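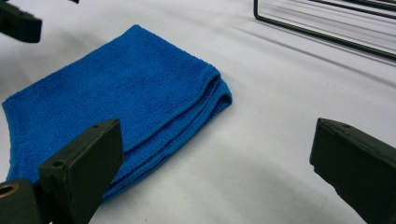 tornell_bay
Microfibre towels going stiff after washing. I've got a stack I use for the car and the kitchen windows, and after 10 washes or so they've stopped picking up water. They just push it about. Washing at 40 with normal liquid and a bit of softener. Are they finished?

Amr Sqalli
Softener is your problem. It coats the fibres. Wash them twice at 60 with no softener and half the liquid you'd normally use, then hang them up.

hedgeend14
Agree on the softener, not on 60. The label on mine says 40 max and the one time I ignored it the edging puckered. Soak in warm water and white vinegar for a couple of hours instead.

Amr Sqalli
Mine have been done at 60 for 5 years. Depends on the towel, I suppose. Check the label first.

pilchard
Vinegar never did anything for mine — it was the tumble dryer that ruined them. Don't wash them with cotton bath towels either, they pick up all the fluff.

hedgeend14
Low heat in the dryer is fine. High heat, no.

tornell_bay
Label says 40, so I did the vinegar soak and then 2 plain washes. The blue ones are soaking up water again. The old yellow ones are no better, so they're going in the shed for bike chains.

pilchard
Fair enough. I'd still say it was the extra washes and not the vinegar.

Veltero
Does the same go for mop heads?

hedgeend14
Yes, same stuff. Shake the grit out first.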